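July, 6:40 a.m.

Second week of the water softener log. Hardness at the kitchen tap tested at 7 grains before regeneration, which should not happen on a unit set for the load we have.
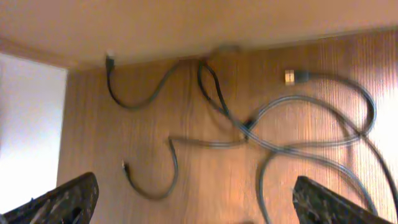
Pulled the manual for the Budeo valve again and went through the settings one at a time. The meter was programmed for a household of two. We have been five since Joelle and the boys moved in upstairs, so the reserve was gone well before the unit decided to regenerate. Reset the capacity to 2000 gallons between cycles and moved the start time to 2 a.m. Joelle runs the dishwasher at midnight and the old start time overlapped with it.

Meter reading before the change: 2586. Wrote it on the tape on the side of the brine tank, under the one from spring.

Also checked the brine tank. There was a salt bridge, hard crust across the whole width with a hollow under it. Broke it with the broom handle, gently, as the tank wall is thin near the float. Scooped out the worst pieces and put in one bag of pellets instead of the two I used to add. The water level came up to the mark on the float tube and stayed there. Cleaned the injector screen while I was at it. Fine brown sediment, not much.

Omar came by at lunch and looked at the bypass valve. He thinks the weep at the left fitting is the O-ring and not the body. He uses silicone grease only, never petroleum jelly, and I have now thrown out the petroleum jelly. Replacement ring ordered from Flumance, $7 with shipping — a lot for a rubber ring. Put a saucer under the fitting until it comes.

Static pressure at the hose bib 62 psi, same as last month. Ran the heater drain for two minutes and got some white grit, then clear. Anode is overdue. Need the long breaker bar back from Jihad before I try that.

Manual regeneration started 8:15 p.m., finished 9:50. Test strip afterward read under 1 grain, cold side. Hot side still 4, and will be until the tank turns over. Retest tomorrow before anyone showers.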